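Help wanted: laundry folding project, Andovgate shared workshop (and your bedroom, possibly)

Posted November 22, 2018

Hi all! I'm Paraschiva Jitaru, bench 3, the one with the drawers that don't close. Since August I've been building a folding arm with Wenjie Xiong, and we've reached the point where two people and our two closets are not enough. So this is a call for participants, plus one small paid job further down if you can solder.

The arm is called Drondidon (Wenjie's niece named it, we liked it, it stuck). The shoulder and elbow came out of an old Hendriks plotter I got for parts, and the wrist is printed. It moves fine. What it can't do is handle clothes, and the way we're teaching it is with hand-held grippers. You hold one, you put your laundry away the way you always do, and it records while you work. Then we go home and spend far too long looking at sleeves.

We have 167 recordings so far and I'd love to have a lot more before the winter break. Most of them are T-shirts and towels, and most of them are mine, so at the moment the arm is going to learn to fold like one slightly impatient woman with a small dresser.
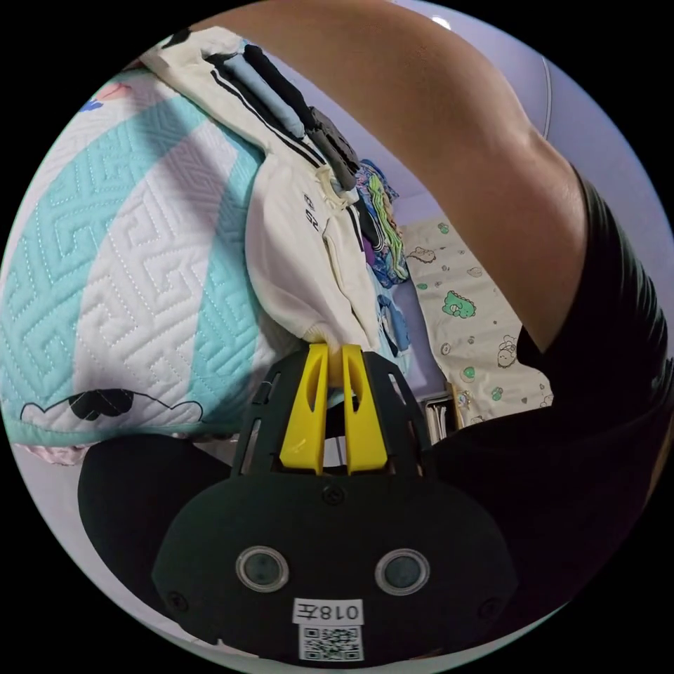 Thick stuff is where I need the most help. Sweatshirts, jackets, hoodies, anything with a heavy hem or a lining. A T-shirt will forgive you almost anything, but with a bulky top the place you grab matters a lot, and I've become a big fan of pinching the ribbed hem with the yellow fingers, same as on that white one with the stripes. Other people go for the collar or the middle of the fold. I want all of it! Please don't try to copy me. Kids' clothes would be great too, and big awkward things like duvet covers — we have hardly any of those.

What you'd be doing: one session, either on the workshop's back table or at your own place if you live in Andovgate or Andallow. On a bed is fine, and a messy pile is better than a neat one. You get a short practice with the gripper first (it feels clumsy for the first few shirts, then you stop noticing it). After that you just fold and stack and move things over. Talk, put the radio on, take breaks. We don't record sound.

Who can join: anyone 18 or over who can squeeze a trigger comfortably. No tech background needed. Left-handers, please, please write to me. You'll get lunch and a workshop day pass, and you can ask for your recording to be deleted whenever you like.

Now the paid bit. We need someone for a few evenings to redo the wiring in the arm's base, which I did myself and am not proud of. You should be happy with crimping, strain relief and labeling both ends of a cable. There's $922 set aside for it, parts separate. Tell me what you've built before, and a photo of the inside of it is worth more to me than a resume.

For either one, leave a note in box 1534 by the workshop door with your name and a way to reach you, or grab me or Wenjie at the bench. Wenjie does the scheduling, so if you only have certain evenings free, put that in the note — and say whether you've got stairs, the case is heavy.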